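Hábitos de lavado y conservación de textiles domésticos en una residencia de estudiantes
Informe final del proyecto de grupo. Asignatura: Consumo y Economía del Hogar. Julio de 2026

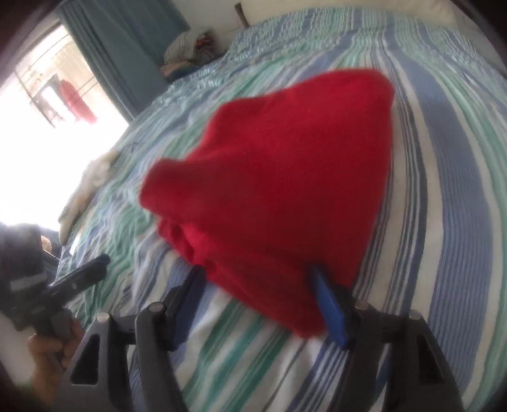
Figura 1. Tela roja sobre una colcha de rayas.

Resumen

El presente informe recoge los resultados de un estudio sobre el lavado, el secado y la conservación de textiles entre los residentes de la Residencia Universitaria Fakhoury. Se distribuyó un cuestionario en papel entre 100 residentes, de los cuales respondieron 85. Los datos se completaron con una prueba sencilla de transferencia de color realizada en la lavandería del edificio. Los resultados indican un conocimiento limitado de los símbolos de las etiquetas y una tendencia general a lavar prendas de distinto color en una misma carga.

1. Introducción y objetivos

El traslado a una residencia supone, para muchos estudiantes, la primera ocasión de hacerse cargo de su propia ropa. La lavandería de la Residencia Fakhoury dispone de máquinas de uso compartido que funcionan con ficha, de modo que el coste de cada ciclo influye en la forma de agrupar las prendas. El grupo consideró que este contexto ofrecía un caso adecuado para aplicar los contenidos de la segunda unidad de la asignatura.

Se fijaron dos objetivos: describir los hábitos de lavado de los residentes y comprobar, con medios domésticos, el comportamiento de tejidos teñidos en colores intensos.

2. Metodología

El cuestionario constaba de 10 preguntas cerradas y un espacio para observaciones. Se entregó en los buzones de las plantas primera a cuarta y se recogió en la recepción. Las respuestas fueron anónimas.

Para la prueba de transferencia se emplearon 9 muestras de algodón teñido procedentes de retales adquiridos en la mercería Mamerik. Cada muestra se cosió a un testigo de algodón blanco y se lavó con detergente líquido Gronik en la dosis indicada por el envase. Las muestras se repartieron en tres tandas iguales, a 20, 30 y 40 grados. La alteración del testigo se valoró a simple vista, por comparación con un retal blanco sin lavar – procedimiento que carece de la precisión de una escala de grises normalizada.

3. Resultados

La mayoría de los encuestados declaró separar la ropa blanca del resto, si bien una parte apreciable reconoció no hacerlo cuando la carga es pequeña. La separación entre colores claros y oscuros resultó menos frecuente. El símbolo de temperatura máxima fue el mejor identificado; los relativos al secado en tambor y a la limpieza profesional obtuvieron los peores resultados. Las colchas y mantas son los textiles que se lavan con menor frecuencia, y en las observaciones se menciona de forma reiterada que no caben bien en el tambor.

En la prueba, los testigos de la tanda a 20 grados no mostraron cambios apreciables. En la de 30 grados se observó un ligero tono rosado en el testigo cosido a una muestra granate. A 40 grados la coloración fue visible en dos testigos, correspondientes a una muestra roja y a otra azul marino.

4. Discusión

Los datos sugieren que el precio de la ficha pesa más que el desconocimiento en la decisión de mezclar colores, aunque el cuestionario no permite separar ambos factores con seguridad. El número reducido de muestras impide asimismo extraer conclusiones sobre tipos concretos de tinte. Tampoco se repitieron los lavados, por lo que se desconoce la evolución tras varios ciclos.

5. Propuestas

Se propone a la dirección de la residencia la colocación de un cartel con los símbolos de lavado junto a las máquinas y la habilitación de un tambor de mayor capacidad para ropa de cama. El Centro Adden, al que está adscrita la asignatura, ha manifestado su disposición a imprimir el cartel antes del inicio del curso, en septiembre.

Anexos

Anexo A. Modelo de cuestionario.
Anexo B. Tabla de muestras y temperaturas.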